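Home / Table and bench / Fabric mats / Femley Fabric Mat, slate grey

Femley Fabric Mat, slate grey
Soft covering for work tables, packing tables and benches
In stock. Sold by the piece, cut to length.
Price from 21 euros

Short description

The Femley is a plain, dark fabric mat for tables where people work with their hands. You lay it on the table, pull it flat and start. It has no pattern, no printed lines and no logo on the upper side. We sell it in slate grey, which is our most ordered colour, and in eight other colours on request.

We made the first Femley mats for our own assembly tables in Brekinham, when Pongsak Hemmin was tired of hearing screws roll to the floor. He bought a piece of upholstery fabric in the market and put it over the table with tape on the underside. It worked well enough, but the fabric was too thin and the tape left glue on the table legs. The mat you can order today is the fourth version. The fabric is thicker, the edges are sewn, and there is no tape.

What it is good for

The mat is made for light and middle work: assembling small parts, sorting, checking goods before they are packed, repairing, sewing, model building, setting out tools in the order you need them. Small things stay where you put them down much better than on a hard table top. A dropped screwdriver makes a dull sound and does not leave a mark on the table.

The dark grey colour was chosen by Daranee Panyasiri, who does our quality checks, after a long discussion about black. On black fabric every piece of dust is visible, and black parts disappear. On slate grey you can still find a black washer if the lamp is good, and white, silver or red parts are seen at once. If you work mainly with dark parts, please ask us for the sand colour.

It is not a cutting mat. A knife will go through it. It is also not suitable for soldering, for hot glue or for anything with an open flame, and it gives no protection against static electricity. We are asked this last question very often, so we repeat it: the Femley is an ordinary textile. For electronics please look at the Gimden mat in the same section of the shop, which has an earth connection in the corner.

Material and feeling

The mat is woven polyester with a soft backing. The upper side is a little rough under the fingers, like the seat of an office chair. The backing is felt, and it holds the table by its own weight and by friction. There is no rubber in it. We tried rubber in the second version and it stuck to varnished tables in summer, so we returned to felt.

Because it is a real fabric, it behaves like a fabric. It can be folded, rolled, shaken and washed. It will also show creases, above all in the first days after it comes out of the packet. Some customers do not mind this and some do. We explain below how to make it flat.

Sizes

The standard width is 800 mm. Length is cut to your order, up to 2000 mm in one piece. For a longer table we recommend two mats placed end to end, with the sewn edges touching. Please do not overlap them, the step is enough to tip a small box.

Measure your table top before ordering. Decide whether you want the mat to finish at the table edge or to hang over it. For standing work we prefer a small overhang at the front, so that the sewn edge is not under your wrists. For sitting work it is better to stop just before the edge, otherwise the mat is pulled by your sleeves and knees.

We cut with a tolerance of 8 mm. If you need a more exact size, for example to fit inside a raised frame, write it in the comment field of the order and Lertchai Phetsri will call you before he cuts. This takes one more working day and costs nothing extra.
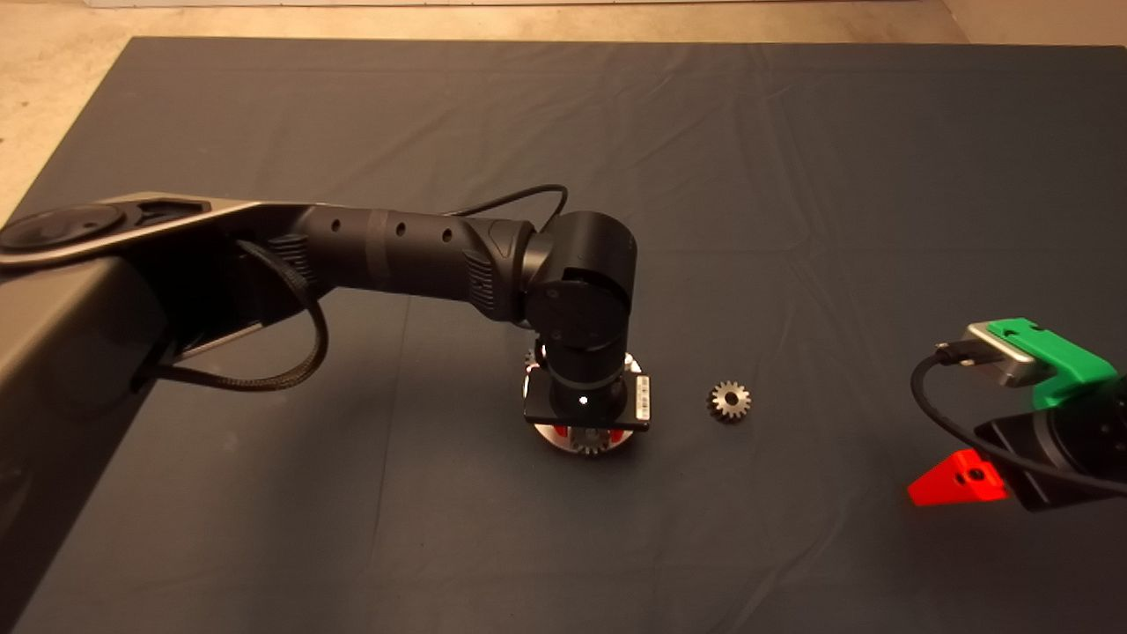
Delivery is in a flat packet for lengths up to one metre, and folded in a box for everything longer. Rolled delivery on a cardboard tube is possible for a small charge. The tube is the better choice if the mat must look tidy from the first hour, for example in a showroom or on a table where customers sit.

Making the mat flat

A mat that arrives folded will have creases along the fold lines. Most of them go away by themselves when the mat lies on the table for some days. If you do not want to wait:

Lay the mat on the table with the felt side up.
Spray it lightly with clean water. It should be damp only.
Iron it on the middle setting through a cotton cloth. Do not use steam directly on the felt.
Turn it over and smooth it with both hands from the centre to the edges.
Leave it without anything on it until it is dry.

Fine creases in the upper side can remain after this. They do not disturb the work. A loose fold is another matter, because small parts roll into it and a box placed over it will stand crooked. Lift the nearest edge, pull the fold out and lay the edge down again. Please do not try to press a fold flat with something heavy, it only makes a sharper line.

If your mat moves during the day, the table is probably dusty or has been polished with wax. Clean it with a wet cloth and a little dish soap, let it dry, and put the mat back. On very smooth surfaces, such as glass, we offer Guérin corner clips. They hold the mat at the table edge and do not need screws. They fit table tops up to 21 mm thick. For thicker tops there is at present no clip that we can recommend.

Cleaning and care

Dust and threads: use a vacuum cleaner with the furniture head, or take the mat outside and shake it. A lint roller is fine.

Spots: use cold water and a mild soap, with a white cloth. Work from the outside of the spot inwards. Oil should first be covered with potato starch for one hour and then brushed away.

Washing: machine at 30 degrees, gentle programme, without softener. Softener makes the backing slippery. The mats will go into a normal household machine up to a length of 1200 mm. Longer ones need a big machine as they have in a laundrette.

Drying: hang it over a rail or lay it flat. Please do not use a tumble dryer. The fabric would survive it, but the felt becomes smaller than the upper side and then the corners rise.

The colour is stable in normal daylight. A mat that lies for years beside a south window will become lighter on that side, and we suggest turning it from time to time.

Technical data

Product name: Femley Fabric Mat
Colour: slate grey, dark
Upper side: woven polyester
Backing: needle felt, grey
Edges: folded and sewn, same colour thread
Width: 800 mm
Length: to order, maximum 2000 mm
Washing: 30 degrees, gentle
Guarantee: 12 months on seams and backing
Not suitable for: cutting, soldering, hot objects, static-sensitive electronics

What customers write

"I use it on the table where I repair watches straps and small leather goods. The needles do not roll any more. I ordered it too long and cut it myself, which was a mistake because the edge has opened. Next time I will ask for the right size." Maiara Fagundes

Our reply: Dear Maiara, thank you. If you send us the mat we can sew a new edge. It will be a little shorter afterwards. You pay only the postage to us.

"Good mat, correct colour, came with strong folds. After ironing it was nearly perfect. I would take the tube next time." Customer from the wholesale list

"Please make it in a round shape." Customer without name

Our reply: We have tried. The sewn edge of a round mat does not lie flat enough and we are not satisfied with it yet.

Questions before you order

Can I order a sample? Yes. We send a piece the size of a postcard in any of our colours. The sample has no sewn edge and will lose some threads, please do not judge the finished mat by this.

Can you put holes in it for cables? Yes, one or two holes with a sewn edge are possible. Send a simple drawing with the distance from the left and the front side. Mats with holes cannot be returned.

Does it smell? A new mat has a light smell of textile for a day or two. Washing it once before use helps.

Can two people work on the same mat? Of course. If both of you pull heavy boxes over it, take the corner clips too.

Is there a discount for several pieces? From 12 pieces in the same size, we calculate a new price. Write to Prasert Hemmin at the sales office and give the size, the colour and the address for delivery.

Orders and collection

Orders which reach us before noon are normally cut the same day. Collection from the workshop is possible on Saturday morning, please tell us the day before so that the mat is ready and you do not have to wait. The workshop door is on the yard side, next to the loading ramp. We are closed for stocktaking in the last week of June, and orders from that week are cut when we open again.

Goes well with

Guérin corner clips, set of four
Gimden earthed mat, for electronics
Femley storage tube with end caps
Lint roller, large, with spare sheets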